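Speaker notes: choosing a finger for thin-rimmed objects
Session 2, afternoon slot, 11 slides. Reet Venckus presenting, Samran Thongsuk on questions.

Slide 1. Title. Leave up while people sit down. Give names and say that the test plan is by Rungnapa Nuchit.

Slide 2. The bench. Two arms, one rack, plates upright in the slots. Say that the talk covers the fingers only. Arm control was kept the same for both finger sets.

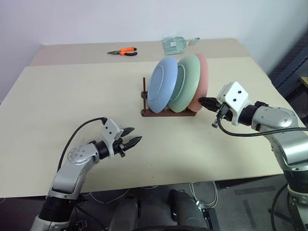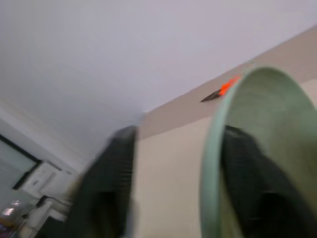
Slide 3. The question. A plate in a rack gives a parallel gripper very little to hold. The rim is thin and curved, and the next plate limits how far the inside finger can go. We wanted to know how much of the failure rate belongs to finger shape and how much to the approach angle.

Slide 4. Candidates. Delteo finger: narrow tip, stiff, small contact patch. Noline finger: wider pad, softer face, needs more room between plates. Same stroke and same closing speed on both. State the closing force was set once per finger and then left alone. Someone will ask about this.

Slide 5. Method. 3,620 grasp attempts in total, split evenly between the finger sets. Approach angle drawn at random within the allowed cone. An attempt counts as good if the plate clears the slot and is still held at the end of the lift. Slow down on this slide. In the dry run Facundo lost track of the definition and had to ask again at slide 7.

Slide 6. Failures. 922 attempts failed across both sets. Point to the left bar first. Most Delteo failures are rotation: the plate is held but turns about the contact point during the lift. Most Noline failures happen before contact, when the pad touches the neighboring plate and pushes it over in its slot.

Slide 7. Approach angle. Plot has angle on x, success on y. Delteo curve is flat in the middle and drops at both ends. Noline curve has a higher peak and is much narrower. Do not read out the axis values.

Slide 8. Wrist camera. Once the fingers are at the rim, a plate can fill a large share of the view and the rack is hard to find. We stopped using the wrist view for slot detection and took the slot position from the head camera. The wrist view still feeds the last correction before closing. Motion blur is a known problem at our lift speed. Shorter exposure helped, at the cost of noise under the lab lights.

Slide 9. Cabling. Keep short. The cable loop at the gripper has to clear the full wrist range. We gave up some wrist roll to get this. Fongchan Saengthong has the drawings if anyone wants them.

Slide 10. What we use now. Delteo fingers with a thin pad glued to the face, cut from Kurwood sheet. Rotation failures went down. Pad wear has not been measured yet, so make no claim about lifetime. The padded version is not part of the counts on slides 5 and 6.

Slide 11. Open items. Bowls. Wet plates. Racks with uneven slot spacing. Repeat on the Chareonsuk arm in July, with the same fingers and a new wrist adapter.

Backup, if asked about suction: not tested. The rack leaves too little flat area for the cup we had.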